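Facilities > Building Guides > Koech Hall > Teaching Laboratory Set-Up

4. Opening a Teaching Laboratory for the Term

This section covers the work needed to put a teaching laboratory in Koech Hall into service at the start of a term. It applies to the wet labs on the second floor and the instrument rooms on the third. For the cleanroom in the basement, use the separate Akari cleanroom guide.

Revised Oct 6, 2026. Changes from the last revision are in 4.3 and 4.5.

4.1 Before you start

You will need:
- a room key or an active badge for the floor
- the room folder, kept at the front office
- the fume hood log
- a flashlight for reading the valve tags above the ceiling panels in Room 303

Allow half a day for each room. Two people should be present for the gas and eyewash checks. The air handling system must be in occupied mode before you begin. If the wall panel shows SETBACK, press MODE and wait 20 minutes for the airflow to settle.

CAUTION: Do not open any gas valve while the panel shows SETBACK or FAULT.

4.2 Turning on room ventilation

1. Go to the Nekus wall panel next to the main door.
2. Press MODE until OCCUPIED shows on the top line.
3. Wait for the green light. If it does not come on, check that both doors to the corridor are fully shut.
4. Raise each fume hood sash to the marked working height and read the hood display.
5. Write the reading in the fume hood log, then lower the sash.
6. Repeat for each hood in the room.

Note: The hoods in Room 303 share one exhaust fan. Open one sash at a time during this check or the readings will be low.

If a hood alarms at working height, close the sash, hang a DO NOT USE tag on the handle, and report it to the building desk. The other hoods may stay in service.

4.3 Water, eyewash, and safety shower

1. Open the room water valve under the sink nearest the door. Turn it slowly, a quarter turn at a time.
2. Run each cold tap until the water is clear.
3. Run the eyewash for 5 minutes. Both streams should be even and about the same height.
4. Place the test bucket and sleeve under the safety shower, then pull the handle.
5. Push the handle back up and check that the flow stops completely.
6. Initial and date the tag on each unit.

CAUTION: The floor drain under the shower in the corridor alcove is slow. Use the bucket and sleeve every time, and mop up before moving on.

The hot water supply is no longer shut off between terms, so the old step for bleeding the heater has been removed.

4.4 Bench power and gas

1. Unlock the bench control cabinet with the cabinet key.
2. Confirm that the red stop button at the instructor's station is pulled out.
3. Turn the POWER switch to ON. Bench outlets come on in order from the front of the room to the back.
4. Test one outlet on each bench with the plug-in tester.
5. With a second person at the stop button, turn the GAS key to ON.
6. Open and close one bench gas valve, and listen for leaks at the fitting.
7. Press the stop button. Power and gas should both shut off.
8. Pull the button out and turn both switches to OFF until class begins.

Note: Room 330 has no gas. Skip steps 5 and 6 there. Its optical tables are on a separate circuit, labeled OT, which stays on all year.

4.5 Instrument check-in

Shared instruments are now booked through Wedik. The paper sign-up sheets on the doors are no longer valid and should be taken down.

1. Sign in to Wedik and select the room.
2. Compare the instrument list on the screen with the labels in the room.
3. Set each working instrument to AVAILABLE.
4. Set any instrument that is missing a current calibration sticker to HOLD.
5. Send the finished list to Vasanthi Varma in laboratory services.

An instrument on HOLD cannot be booked by students but can still be seen by course staff. Holds are reviewed each week through the end of November, then once a month.

4.6 Room paperwork

1. Remove last term's check sheets from the room folder and place them in the archive tray.
2. Put in the new check sheets, the floor plan, and the emergency contact page.
3. Sign the front sheet.
4. Return the folder to the front office and ask for the room to be released for scheduling.

A room that has not been released will show as closed on the class schedule, even if all other steps are complete.

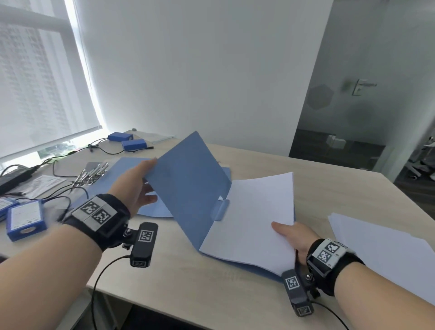 Fig. 4-1. Paper sheets in a blue folder.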